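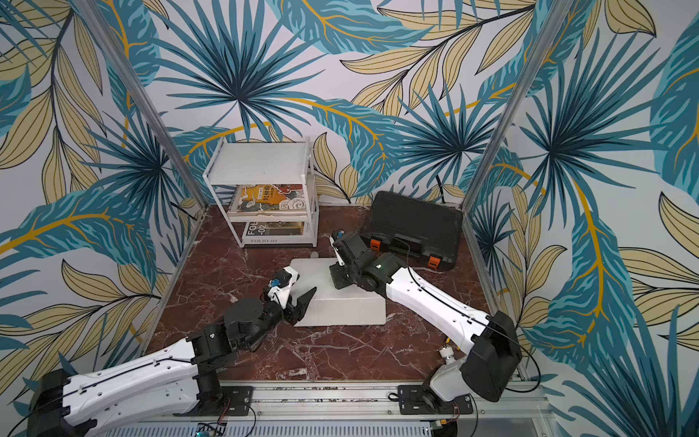 Section 4: Preparing Walls and Hanging Patterned Paper

4.1 Scope of this section

This section covers the preparation of interior walls and the hanging of Dromia patterned wallcoverings in bedrooms, halls, offices and other dry rooms. It applies to all papers in the Corton range with a large repeating pattern. Plain and textured papers are covered in Section 5. Ceilings and stairwells are covered in Section 6 and should not be attempted using the instructions given here.

Instructions apply to rolls supplied after 2nd May. For rolls supplied before that date, refer to the leaflet packed with the roll, as the soaking time is different.

4.2 Before you begin

Check that every roll carries the same batch number. The batch number is printed on the label beneath the pattern code. Rolls from different batches may differ slightly in shade, and the difference will often show only once the paper is dry and on the wall. Dromia cannot accept the return of a roll once it has been cut.

Keep one label until the work is finished and the room is back in use.

You will need:

Pasting table
Durnomine ready-mixed paste, or powder paste 187 made up as directed on the packet
Paste brush and bucket
Paper-hanging brush
Long scissors and a trimming knife with spare blades
Plumb line or spirit level
Seam roller
Pencil, tape measure and clean sponge
Stepladder in sound condition

CAUTION: Turn off the electricity supply at the consumer unit before loosening any switch or socket cover. Do not rely on the wall switch alone.

4.3 Preparing the wall

1. Remove all old paper. Painting or papering over an existing wallcovering is not recommended and will affect any later claim.

2. Wash the wall with warm water and sugar soap, working from the bottom upwards. Rinse with clean water and leave to dry overnight.

3. Fill cracks and holes. When the filler is hard, rub it down with 80 grit paper until it is level with the surrounding wall, and brush away the dust.

4. On bare plaster, apply one coat of thinned paste (known as size) and allow it to dry. New plaster must be fully dry before sizing. Plaster that is still dark in patches is not ready.

5. Where the wall is uneven, hang lining paper first. Lining paper should be hung sideways so that its joints do not fall in line with those of the top paper.

Note: In rooms which have been unheated over the winter, walls may hold damp until late March. Heat the room gently for several days before starting, and keep a window slightly open.

4.4 Planning the layout

A large pattern should be planned from the most noticeable wall. In most rooms this is the chimney breast or the wall facing the door. Centre a full pattern on this wall and work outwards in both directions, so that any mismatch falls in the least noticeable corner.

1. Find the middle of the wall and mark it lightly in pencil.

2. Hold a roll against the wall and decide whether the middle mark should fall at the centre of a length or at a joint. Choose whichever avoids a very narrow strip at the corners.

3. Hang the plumb line and draw an upright guide line. Do not use a corner or a door frame as a guide – few of them are truly upright.

4. Decide where the top of the pattern will fall. A complete leaf, flower or figure should not be cut through just below the ceiling if this can be avoided.

4.5 Cutting and pasting

1. Measure the height of the wall from ceiling to skirting and add 101 mm for trimming at the top and bottom together.

2. Cut the first length. Lay the next length beside it, match the pattern along the edge, and cut. Number each length on the back in pencil and mark the top.

3. Paste from the centre of the paper out to the edges. Take care that no part is left dry.

4. Fold the pasted paper loosely in on itself and leave it to soak for the time shown on the label. All lengths must soak for the same time.

CAUTION: Paste contains a substance to prevent mould. Keep it away from children and animals, and wash hands before eating.

4.6 Hanging

1. Unfold the top half of the first length and place its edge against the guide line, leaving the spare paper to overlap the ceiling.

2. Brush down the middle and then out to each side. Lift and brush again if a bubble remains.

3. Unfold the lower half and continue to the skirting.

4. Crease the paper into the angle at the top and bottom with the back of the scissors, peel it back a little, trim, and brush into place.

5. Slide the next length up to the first until the pattern meets at eye level. The edges should touch without overlapping.

6. At an inside corner, cut the paper so that a narrow strip turns on to the next wall. Draw a new upright line before continuing, and overlap the strip.

7. Wipe paste from the surface at once with a damp sponge.

Note: Do not use the seam roller on raised or metallic finishes.

4.7 Drying and aftercare

Allow the paper to dry at normal room temperature. Do not direct a heater at the wall. Small bubbles commonly disappear as the paper dries and should be left alone until the following day.

Further rolls may be ordered from the Nutsugah depot, quoting form 1341 and the batch number from the retained label. Continue to Section 5 for plain and textured papers.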